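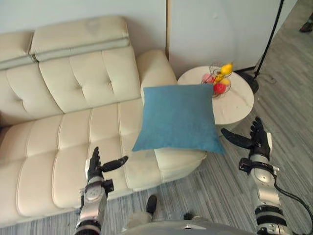 Week 6 handout: learning to tidy from demonstrations

OK, so last week we did imitation learning on a tabletop, where everything sits still and the background never changes. This week I want to talk about what happens when you take the same recipe into a living room. The case study is the Mideck project, which I worked on for longer than I planned to, so forgive me if I get carried away in places!

The task is easy to say. There's a sofa with throw pillows on it, the pillows are in some arrangement, and the robot has to get them into a different one. You give it a goal photo and off it goes. No map of the sofa, no 3D model of the pillow, just head camera images and joint angles in, joint commands out.

Why pillows? Mostly they're a nice middle ground. A mug is rigid, so once you know where the handle is you know where everything is. A T-shirt is a nightmare. A pillow squashes, but it goes back to being a square (more or less), and you can grab it by a corner, by an edge or with two hands from the sides. Those choices matter a lot, and I'll come back to them.

How the data was collected

We recorded 153 demonstrations by teleoperation. Every one starts from a different layout, and we told the operators to stop being tidy about it – push a pillow half over the edge, lean it at a silly angle, whatever. The first batch was too neat and the policy we trained on it only knew how to fix neat sofas.

The policy itself is the action-chunking model from the week 4 notes. It predicts a short burst of motion, runs part of it, then looks again. If you skipped that lecture, please go read the notes first or the next bit won't make much sense.

What went wrong

With plain training, 61 percent of test runs ended with the pillow where the goal photo had it. Not terrible! But look at the failures and nearly all of them are the same thing. Some operators pinched a corner and some squeezed from both sides, and the model learned a sort of average of the two, with one hand going for the corner and the other hovering, waiting for a squeeze that never comes. You'll remember this as the multimodality problem. It looks abstract on the board and very silly on a real robot.

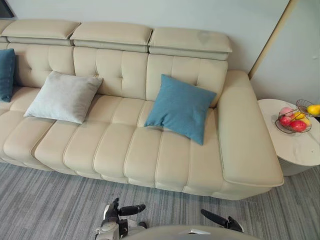 Santoso read a draft of these notes and asked why we didn't just make every operator use the same grasp. Fair question, and we did try it on the Histen set. Training got easier, but the policy had no plan B when a pillow was jammed against the armrest and the usual corner was out of reach.

What we ended up doing was adding a small grasp label, one of 2 values, picked by a separate network before each chunk and held fixed until the hand lets go. It took 3,000 extra training steps and no new demonstrations.

For Thursday

Read the Grenham report, sections on data collection and evaluation only. Then write me a page on this: if you swapped the pillows for folded blankets, would the grasp label still help, and what would you have to record differently? Sketches are welcome, and so are half-baked ideas.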